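Murray Després has been clearing out apartments for Clallari for 8 years, and he starts every job with the floor.

"People want to begin with the closets," he says. "I tell them to leave the closets shut. If you can't walk across the room, you can't sort anything in it."

He was talking on a Wednesday, between a morning job on the Gulport side of town and an afternoon one at the Plollano building, which has 271 units and keeps his crew busy through most of September. A typical job there is one main room with a plank floor and a big white cabinet that stays with the unit.

Cloth comes up first. Towels, sheets, anything soft that has ended up on the boards goes into one pile by the door, clean or not. Després doesn't fold at this stage. "Folding is for the end. You fold one towel, you want to fold the rest, and there goes half an hour."
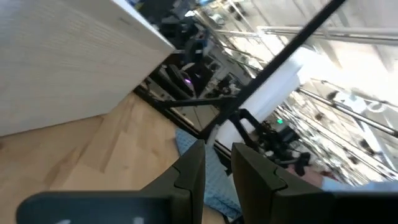
Packaging is next. He says foam and empty boxes take up more space than anything else in a small place, and tenants hang on to them for years in case something has to be sent back. His rule is 30 days. After that the box goes, unless the owner can say out loud what it is for.

Stands, poles and anything with legs he moves last, and always with a second person. A long pole will mark a wall before you notice it has swung. The worst bill he remembers was for 2,000 dollars, after a lamp stand went through a glass door at the Bošković offices. "That was me, by myself, in a hurry," he says.

He is less strict about cabinets. If the doors close and nothing smells, he is happy to leave the inside for another day — most clients only asked for the floor anyway.

Asked what his own place looks like, Després thought about it for a while. "The floor is clear," he said. "I wouldn't open the closet."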